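Last updated: June, 4:10 p.m.

Caltard Pauses Toy-Sorting Robots After Grip Fault

CLIMTON – Caltard has halted toy-sorting trials of its Kuhlmann robots after a software fault left the machines unwilling to let go. In 31 of 253 pickups, the gripper closed properly and then held on for up to 60 seconds, much like the average toddler.

No one was hurt. Two toys were retired.
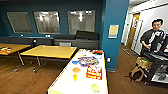 Colorful objects on the white table in the trial room.

"We asked for a firm grip and we got one," said Pascal Schmieder, head of safety at Caltard. "The release command was sent. The robot took it as a suggestion."

The fault was traced to a timing error in the Dinari control update. Customers should stay on the earlier version until a fix has passed testing. The emergency stop works as designed and was used often.

14 shares | 2 comments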